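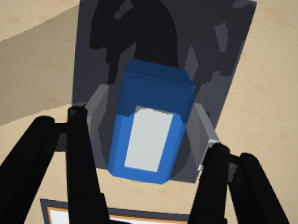 A blue boxy object with a plain gray label, between the fingers of a gripper. Computer rendering.

September 23, 2021

MOSTDEN STATION — A water sampler that spent 19 hours stuck in the throat of a borehole has come back up with its cargo intact, giving researchers on the Gotura Plateau their first clean look at what lives under the ice of Lake Tirnero. The answer, so far, is mud, and a good deal of it.

The sampler, called Barajas after the street where its designers used to eat lunch, went down a hot-water-drilled hole on its second attempt of the season. The first ended when the winch refused to start and the crew went to dinner. This time the instrument reached the lake bed, closed its valves on schedule and began the long ride home, stopping 82 meters short of the surface, where the hole had started to freeze shut.

"It picked the one spot where we could hear it bumping but couldn't do anything about it," said Perla Maldonado, the expedition's chief scientist. "We sent hot water down and waited. Then we sent more hot water down and waited. I would not call it a technique."

The ice gave up shortly before breakfast. Inside the sampler were 34 sealed tubes of lake water and sediment, which the team had planned to divide among three laboratories under an agreement that took longer to write than the hole took to drill. Two of the tubes leaked and will be used for chemistry only, a decision the chemists are said to have received politely.

Lake Tirnero is small as buried lakes go and had never been sampled. Radar surveys flown over the plateau in March suggested it was deeper at its northern end, and the crew drilled there. The sediment came up fine-grained and gray, with a smell that Maldonado described as "promising" and that the rest of the camp described in other ways. A first look under the field microscope showed cells in the water, though she cautioned that cells also turn up in drilling fluid, on gloves and in coffee, and that the team has samples of all three for comparison.

Ezequiel Cisneros, the engineer in charge of the sampler, spent most of the delay in a tent beside the winch with a cable tension readout and a paperback missing its last chapter. He said the next version will be narrower and will carry a heated collar near the top, an item that appeared in the original design and was removed to save money.

"I kept the drawing," he said. "I'm a patient man."

The tubes will stay frozen or chilled, depending on what is in them, until the supply plane reaches Mostden. It was expected last week and is still expected. Genetic work on the water should start once the samples arrive at the laboratories, with early results to follow in the winter.

A second hole at the shallow end of the lake remains on the schedule, weather permitting. Cisneros has asked whoever is on the plane to bring another book.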